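Home Posts Replies Media About

okay, thread time. I spent all of December trying to learn to bake sourdough rye the way my grandmother's side of the family did it, and I have opinions now. so many opinions. mute me if you don't care about bread

first, some background. I'd been buying the same loaf from the bakery in Briltlow for years, the dark one with the caraway. they closed for the winter and I went into a kind of mourning (my roommate will confirm)

so I figured how hard can it be. flour, water, salt, wait. I've got a scale, I've got an oven that mostly works, I've got a loaf pan with a dent in it

the starter. oh boy. I got mine going from plain whole rye flour and tap water, and for the first few days it smelled like nail polish remover and old socks. keep going!! it passes. mine turned a corner near the end of the first week and started to smell like green apples

also please use a bigger jar than you think you need. I will not be describing what was on top of my fridge

I feed mine once a day when it's on the counter, 50 grams flour and 50 grams water, and when I'm not baking it lives in the back of the fridge behind the pickles

now the flour. there is a huge difference between light, medium and whole rye and the bags are terrible at telling you which one you're holding. I bought a brand called Vundia because it was on sale and it was so coarse that my first loaf came out like a wet paving stone. second bag, finer grind, same recipe, totally different bread

my recipe is 1000 grams of flour total, which makes two loaves, one to eat and one to freeze or hand to a neighbor. 70/30 rye to wheat if you're nervous. I was nervous
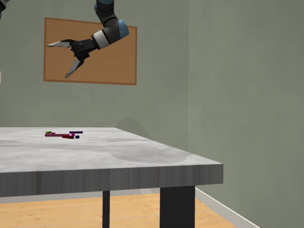 gray-green wall, big table, open gripper up top

moving on to kneading: don't. rye dough isn't going to get stretchy and smooth like wheat dough, so you can stand there working it for half an hour and all you'll have is sticky elbows. I stir mine with the handle end of a wooden spoon until there's no dry flour left and then I walk away

wet hands. wet spoon, wet spatula, wet everything. I keep a bowl of water next to me the whole time and it still looks like I lost a fight with a bucket of cement

a few people asked about caraway. I'm pro caraway! toast the seeds in a dry pan for a minute and crush them a little. my mother says this is wrong and they should go in whole. we're not discussing it until spring

molasses is optional. I put in one spoonful for color. two and it starts to taste like gingerbread, which, fine, but then it's weird with herring

proofing is where I messed up the most. my kitchen is freezing in winter so I tried leaving the pan on the radiator, and the bottom half rose like crazy while the top just sat there sulking. oven with only the light on worked way better

the sign I look for now is little pinholes on top. if you see tiny holes and small cracks in the surface, get it in the oven. if you wait for it to double like a regular loaf it'll collapse on you. ask me about loaf number three. or don't 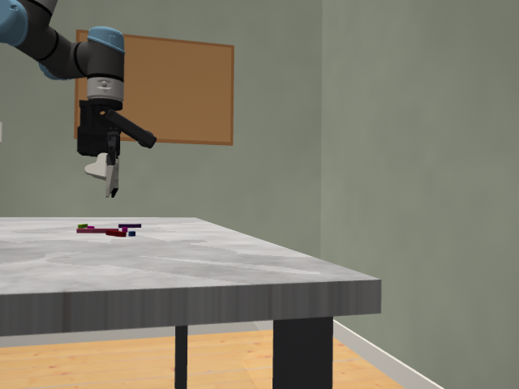

the arm again, blue caps and a silver-grey collar

baking: hot for the first fifteen minutes, then turn it way down and leave it for most of an hour. I bought one of those cheap probe thermometers and pull mine at 194 degrees in the middle, though I've seen people go higher and swear by it. the thermometer was the best money I spent on this whole thing

and then the cruel part. you can't cut it. you have to wrap it in a dish towel and leave it until the next day, preferably the day after that. I cut my first good loaf after 2 hours and the knife came out looking like I'd been spreading glue

day two though? oh my god. sour and sweet and sort of malty, and the crust goes chewy. I had it with cold butter and radishes and stood at the counter eating slice after slice in my socks

stuff I've put on it since: smoked fish, egg salad, sharp cheese and pickle, peanut butter (don't tell my mother), leftover cabbage soup just kind of spooned over the top

it keeps forever too. a week in the towel, easy, and when it gets hard I slice it super thin and dry it out in a low oven for crackers

next up I want to try the scalded kind where you pour boiling water over part of the flour the night before. supposed to be sweeter and softer. if anybody's done this and has a ratio you trust, please reply, the ones I've found all disagree with each other

oh and someone wanted to know if you can do this without a scale. you can, but rye soaks up so much water that a cup one day isn't a cup the next. get the scale

going to go feed the jar

Last updated January 2022

Contact | © All posts belong to their author | Back to top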